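Visit report: Tallamitz manipulation lab, Maltbridge

Three of us from Custon attended the June open day: Catalina Herrera, Naveed Virk and me. The lab occupies one floor of the old Gallardo building. Registration closed at 50 visitors, split into groups of 6.

Milagros Palma gave the introduction. The group works on tableware handling with a single arm and a two-camera setup, one fixed and one at the wrist. Their current set holds 591 recorded episodes, and the target for the first phase was 500. Episodes with a failed grasp are kept and labeled as such.

The second stop was the bowl and stand station, run by Nicanor Daza. He talked mainly about approach angle. A rim grasp leaves little tolerance in depth, and a thin wire stand gives the depth estimate very little to work with. He prefers to correct from the wrist view over the last stretch of the approach.
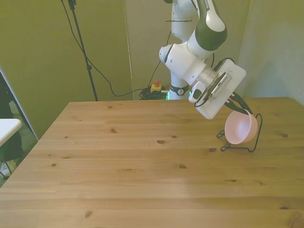
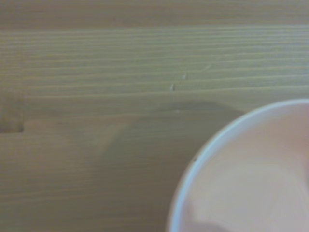

Bowl station, Tallamitz lab. First picture: fixed camera, fingers at the rim of the bowl in the stand. Second picture: wrist camera, bowl at lower right.

Naveed asked about recalibration after a collision. Daza said they rerun the wrist camera routine, then repeat a short reference motion before recording again. Cycle time was not discussed, and we did not get a figure for gripper wear.

Bianca Bratu will send the slides and the episode format description. Catalina has the contact details. Open item for us: whether our own logger can store both camera streams with a common clock.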